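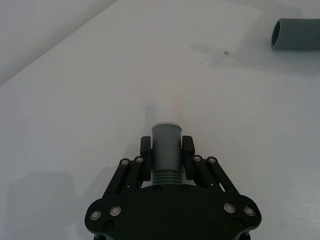 Wrist view, arm 2, gray plug held, tube at upper right.

**Ticket:** plug-in-tube task, teleop demos rejected at import
**Opened by:** Bethel Negussie
**Assigned to:** Carol Hollis
**Site:** Stockdale, bench by the window
**Status:** closed, one follow-up open

**Problem as reported (Bethel)**

I'm recording demos of the plug going into the gray tube, driving arm 2 with the Drokent leader arm. Out of 96 episodes, the Kunix importer throws out a large share with "gripper state mismatch." I can replay the rejected ones by eye and they look fine to me. The plug is held, it gets to the tube, it goes in. The hand-guided demos I did in April on the same arm all imported.

Already tried:

- Restarted the recorder and the leader arm.
- Swapped the USB cable on the leader side.
- Re-ran the import on a different machine. Same episodes fail.

**Carol, 9:40**

Please send one episode that passes and one that fails, raw, before import. Also tell me what you're doing with the trigger once you have the plug. Do you hold it all the way in, or ease off?

**Bethel, 10:15**

Both are in the ticket folder. I ease off a little after the grasp. If I hold the trigger all the way in my hand gets tired and the approach to the tube gets shaky. The fingers stay closed on the plug either way.

**Carol, 11:05**

Thanks, that helps. In the failed episode the commanded opening drifts up during the carry while the measured opening stays flat. The plug is what stops the fingers, so when you ease off the trigger the command moves and the fingers don't. The importer compares the two and rejects the episode if they disagree for longer than 3 seconds. Your good episode has the same drift, only shorter. You got to the tube faster.

Hand-guided demos don't have this issue. There you close the gripper with the button and the command is a fixed value.

Two things to check:

1. Open the leader arm settings and read me the trigger deadband.
2. With nothing between the fingers, pull the trigger fully and note the measured opening. It should read 0.

**Bethel, 11:30**

Deadband is 5. Measured opening with the trigger fully in is 2, not 0. I did it several times and got the same number.

**Carol, 11:50**

So the zero is off as well. Somebody changed the finger pads and the gripper wasn't homed afterward – the maintenance sheet has the pad change on it but no homing entry. Please do this in order:

1. Take the plug out and move the arm clear of the tube.
2. Home the gripper from the Skorville panel. Don't use the quick reset, it keeps the old zero.
3. Pull the trigger fully and confirm the reading is 0.
4. In the leader settings, turn on "latch on grasp." After the grasp the command holds its value until you release the trigger past halfway.
5. Record five new episodes at your normal speed, including a couple of slow ones, and import them.

Don't change the importer threshold. It's shared with the other tasks.

**Bethel, 2:20**

Homed, reads 0 now. Latch is on. All five imported, and two of those were slow on purpose. The release feels different. I have to let the trigger out further before the plug drops, and on the first one I pulled back while it was still gripped and dragged the plug out of the tube again. I deleted that one and recorded it over.

**Carol, 2:45**

Good. The late release is expected with the latch. Let go fully, wait for the fingers to open, then back away. Keep the pause short or the policy will learn to sit there.

On the old episodes: I can repair the drift in the ones that failed, but they were all recorded with the wrong zero, and so were the ones that passed. I don't want to mix them with the new set. Please move all 96 to the "hold" folder and don't train on them for now. The April set was recorded before the pad change and can stay where it is.

**Bethel, 3:10**

Moved. I'll start the new set tomorrow morning, same plug and tube.

**Resolution**

Gripper not homed after pad change, plus trigger drift during carry. Homed the gripper, turned on latch on grasp for the leader arm. No change to the importer.

**Follow-up (Carol)**

Add a homing line to the pad change sheet for arm 2. Write the offset correction for the held episodes and try it on a few before deciding whether to keep them.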